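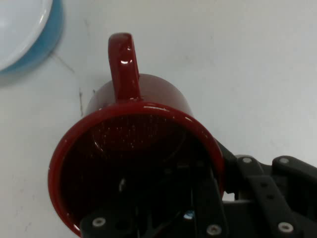 Funeral Home Assistant, Part Time: Heitmann Funeral Chapel, Irnham

We need a second pair of hands. Services are up, Helmut Brandes has cut back to mornings, and June is already filling in. Start as soon as you can.

Hours: 16 a week to begin with, mostly afternoons plus one evening visitation. More when there's more.
Pay: $14 an hour. Paid every two weeks. Mileage if you use your own car for the Bivthorpe run.

What you'd be doing
Setting out chairs, up to 90 in the main chapel, and putting them back.
Meeting families at the door. Coats, guest book, where to park.
Folding programs and memorial cards, checking names and dates against the family's sheet. Twice.
Moving flowers from the chapel to the cemetery and then to the church hall or wherever the family wants them.
Coffee for the family room, washing up after.
Answering the phone when Frauke is out on an arrangement.
Helping with transfers, after training. Two people always.

What we're looking for
Valid drivers license, clean record.
Able to lift and push, on your feet three hours at a stretch.
Dark suit or plain dark dress. We supply the coat and name badge.
Calm with people on a bad day. No funeral experience needed, Mareike started here from a shoe store.
Tidy handwriting is a plus, we still do the place cards by hand.
Some German is useful with our older families but not required.

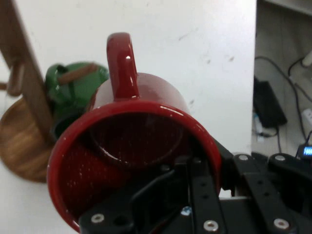 Red mug.

Not included in this job: embalming, arrangement meetings, selling anything. Those stay with licensed staff. If you want to go on to mortuary school later, talk to Wolfram Meinecke, he did it while working here and will tell you what it costs.

Training is two weeks alongside Annelore Stüber, paid at the full rate. You sit in on one service, then work the door at the next, then we see. Background check before you start, we pay for it.

How to apply
Letter or a short note with your work history and two references, one of them not a relative. Say which afternoons you can't do. Drop it at 143 Bivthorpe Road, side door, or mail it to the same adress, attention Frauke Schmieder. Please don't come by during a service, if there's cars in the lot try again later.

Applications in by May 5, 2018. Interviews the week after, half an hour, nothing to prepare. 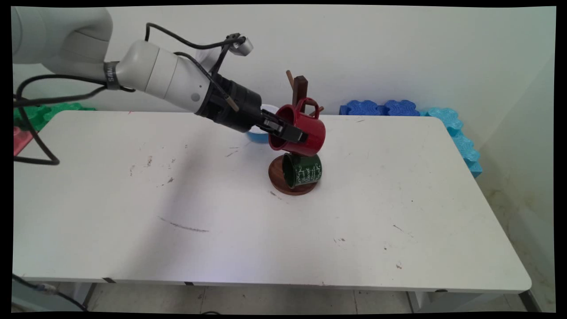
Do I have to work on holidays?
Some of them, we take turns and you get time and a half. Christmas Day we only answer the phone, and that's Wolfram or Frauke.

Position open untill filled if we don't find anyone first round.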